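Notebook, transfer news desk tool, 26/12/2008

Football is played today but I work, so I write down where we are. Khang Đào made the first pass over the transfer rumours from August. There are 3058 lines in the file, and many are the same rumour copied from one paper to the next. We gave 600 to Annelies Bachmann and another 600 to Liesl to sort by hand: player, selling club, buying club, fee, source.
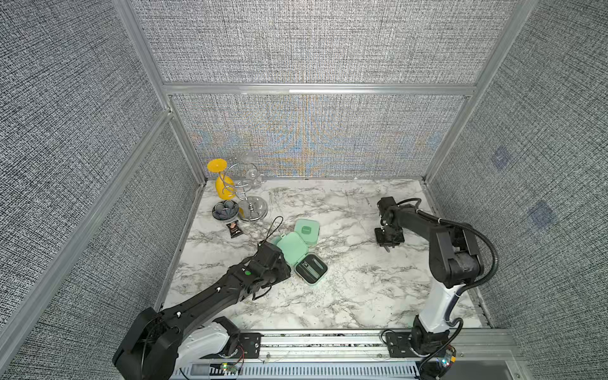
Marble-patterned top, woven panels at the back and on the left.

Annelies and Liesl do not agree on what is a "bid". For Annelies it must have a sum. Liesl also accepts "has made contact", and so Skelholm has 20 bids for one left back, which is silly. I took the side of Annelies, but I want to hear Svenja first.

The loans are still a mess. When Trulow lends a player to Wikomstead with an option to buy, Khang's list shows a loan and a sale. I corrected it for the goalkeepers only.

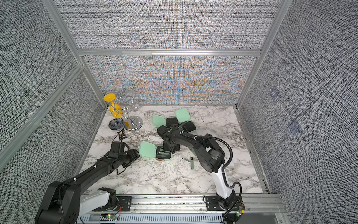

The midfielders must wait, as I have to read each line again and the club names are spelt in three ways. Fees are also mixed – some in pounds, some in euros, and one paper writes only "a large sum". I leave these empty for now.

To do: ask Koller if the winter window needs its own sheet. Send Svenja the rule for bids. Look again at the free transfers, there the fee is zero and not empty.

V. Gasser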